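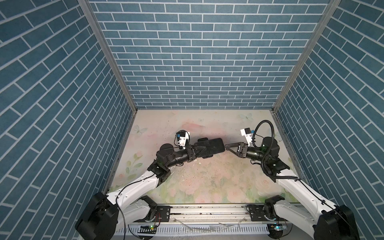
4.3 Failure during the handover of a flat object

The most serious fault in our trials appeared in the handover task, in which the left arm holds a smartphone and passes it to the right arm over the mat. Figure 4 shows the two grippers meeting at the phone. During this phase both arms are position controlled, and neither one has information about the force applied by the other. We did not consider this a danger when the cell was designed, as the phone is light and the movements are slow.

In run 1111 the right gripper closed on its end of the phone while the left gripper was still closed. This is the normal order. However, the release command to the left gripper was lost, and the right arm began its retreat. The two arms then pulled against each other until the left wrist joint reported an overcurrent and the Clandell controller cut the power to both arms. The phone fell on the mat and its glass was cracked at one corner. No person was inside the enclosure.

The log showed that the command had left the planner but was never acknowledged by the gripper driver. The planner did not wait for the acknowledgement. It waited for a fixed time and continued. We searched the earlier logs for the same pattern and found 6 more runs where the acknowledgement was missing. In these runs the phone slipped out of the left gripper, and the operator had marked them as successful. For this reason the success rate given in our December report (Baert and Tudose) is too high, and the corrected values in Table 3 should be used instead.

Two changes were made. First, the right arm may not start its retreat before the left gripper confirms an opening wider than the phone. Second, the current limit of both wrists is lowered during the handover only. The second change has a cost: the arms now stop sometimes when a cable drags on a joint, and the operator must restart the run by hand. Dirk Baert proposed to separate these two cases by the direction of the load, but this is not tested yet.

Last updated: August 2020

Related items
Brurholm gripper driver: notes on lost commands
Wrist current limits in two-arm cells
Koltham handover trials: corrected tables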